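Giving up the second car

August 2018

We sold the second car at the start of the summer, and a few people have asked how it is going, so I am writing it down once.

The car was a hatchback with a bad clutch and a passenger window that only went down in warm weather. The garage in Darkton wanted 1,113 dollars to put it right. I had been paying for insurance, a permit and the yearly inspection on top of that, and most weeks the thing moved twice. Laurinda drives to work in the other one. I went to look at bus timetables the same evening I got the quote.

The number 70 stops at the end of our road and goes to Udomcombe by way of the hospital. It takes longer than driving did. In the morning it is full of nurses and school kids and I usually stand until the hospital. Coming home I nearly always get a seat, and I have read more books since June than I did all of last year. Most of them were library copies, so that has been free too.

The monthly pass was the part I got wrong. I bought one for both zones and then found that my stop is the last one in the inner zone, so I was paying for a stretch of road I never ride. Check the map on the back of the timetable. The one on the website is older and shows the line in a different place.

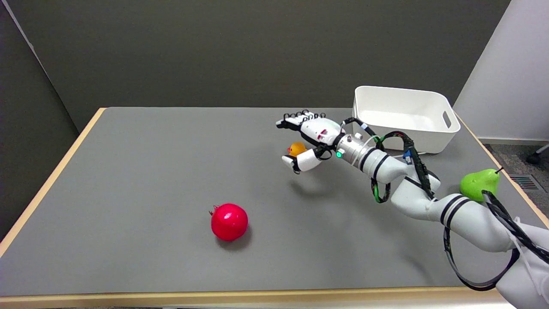
Tabletop and white arm, August.

Groceries took some working out. I used to do one big shop on Saturday and fill the trunk. Now I carry a backpack and get off two stops early on weekdays, where there is a small supermarket, and buy what we need for a couple of days. We throw out less food. Cat litter and potatoes still wait for Laurinda's car.

The hard days are the ones when something runs late. The last 70 leaves Udomcombe at 6:40, and if I miss it I have to take the train to Prikina and walk up the hill. I have done that twice. The first time it rained the whole way. The second time Birsen Sezer from next door saw me at the bottom and gave me a lift, for which she got a jar of plum jam.

I have not missed driving much. I do miss having somewhere to leave an umbrella and a spare pair of shoes.

The money from the sale went to the dentist, so I can't report any great savings there. The insurance company refunded the unused months after two phone calls and a letter. If you are canceling a policy, ask for the refund in writing on the day you cancel. They wanted proof of the date and I had to dig out the bill of sale.

Next up is winter, and I need a better coat. Laurinda thinks I should look at boots first.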